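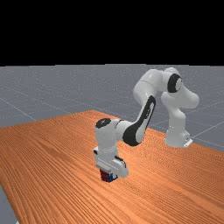 I'm Chantal Grewal, and Virnden began with a mistake of mine! Two of us were at Trirar when a real arm let go of a part mid-swing and cracked a guard (no one hurt, thank goodness). I'd skipped the simulator. Now every job starts there, with a white arm, a wood-grain table and one little coloured cube.
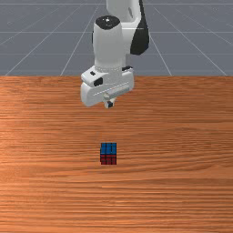

We ran the Trirar fault 62 times before we found it, a grip check that timed out early.
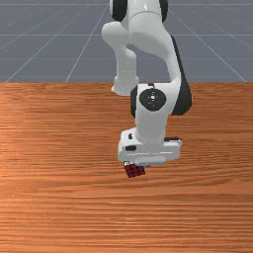
There are seven of us these days, over at Grukodham, and we still programme every drop we can think of first.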